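Tunon fault gallery, basket task

Posted by Rosemarie Frerichs, Oct 5, 2026

Quick page, more later. Tunon dropped out of the basket task again, same grip fault as in April. Fingers open on command, then the close never comes. Log says motor timeout, code 937. We got through 80 runs before it showed up this time, target was 100.
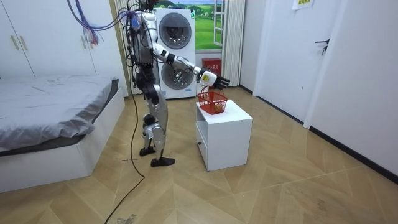

Zerkow swapped the wrist board, no change. Voß thinks its the connector and not the board, I'm leaning that way too. Sindix wants the hand back for a bench check, ticket 1124.

Untill then: arm at half speed, one person on the stop button, nobody reaches in while the motors are live. Yes, even for the basket.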